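Flamier Fund - Quarterly Report to the Billport Pension Board
Prepared by Prendotholm Advisers, March 15, 2020

Position at quarter end

The Fund holds 36 positions, down from 41 at the last report. Most of the reduction came from selling small holdings in gas distribution and pipeline services that no longer paid enough to justify the time spent following them. The proceeds went into cash and short-dated government bonds. We have not put that money back into shares and do not plan to before the next Board meeting.

The unit value closed the period at 1,845. That is lower than the figure we gave in August, and all of the decline came in the last few weeks. Income received over the same period was in line with budget. No company in the Fund has yet announced a cut to a dividend already declared, though two have withdrawn their guidance for the year.

Energy holdings

The Board asked us to bring the energy share of the Fund down to 5 percent. We are not there yet. We stopped selling when prices fell sharply this month, and we would like the Board's view on whether to keep to the original timetable or extend it. Our own preference is to extend. The remaining names have low debt and long contracts, and selling them now would lock in a loss on shares that still cover their payments.

Kang, the compressor maker, is still the largest single holding in this group. Its order book was full at the year end, but management told shareholders that parts deliveries are slow and that some customers have asked to push back installation. We have cut our earnings estimate and left the position unchanged.
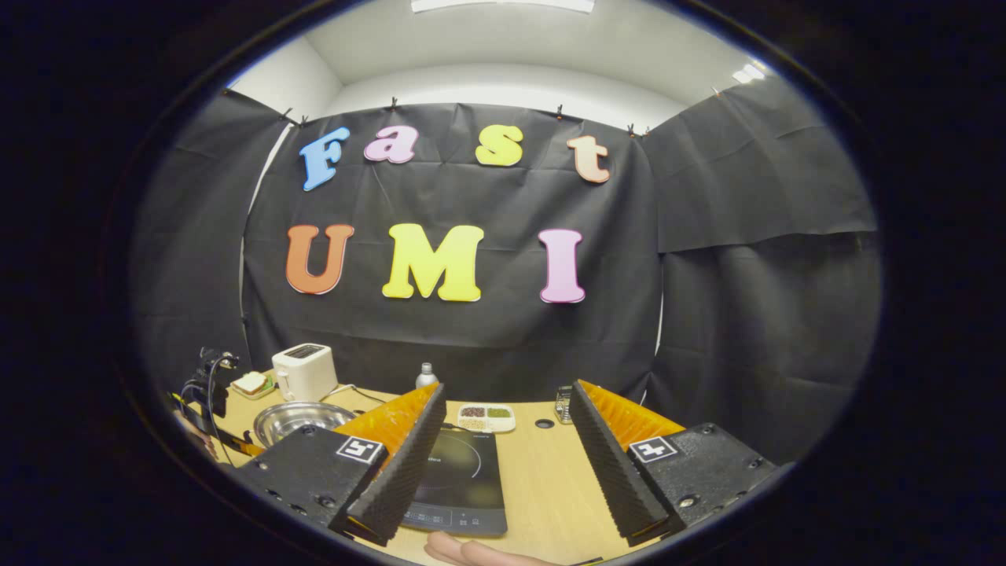 Costs for the period came in under the approved amount, mainly on travel and research subscriptions. Custody fees rose slightly under the new schedule. The member education budget is 80 percent spent, with the balance held for the spring sessions. For the sign at those sessions we would keep to something as simple as colored foam letters on black cloth, with binder clips along the top, and leave the printing money for the benefit guides. The guides are drafted and are waiting for the Board's comments on the section about early withdrawals.

Liquidity

Cash and short bonds now cover all benefit payments due through the end of August without any sale of shares. We tested this against a complete stop in dividend income and the answer was the same. The credit line at the custodian has not been used.

Two matters are still open from the last report. The tax refund on foreign dividends has been filed but not paid. The transfer of the old Billport municipal notes to the new custodian is held up by a missing signature page - we have sent it again and will confirm by email when the notes arrive.

Decisions requested

Extend the timetable for reducing energy holdings.
Keep the higher cash level until the next meeting.
Approve the benefit guides for printing once comments are in.

The full list of holdings and the fee statement are sent separately with the Board papers.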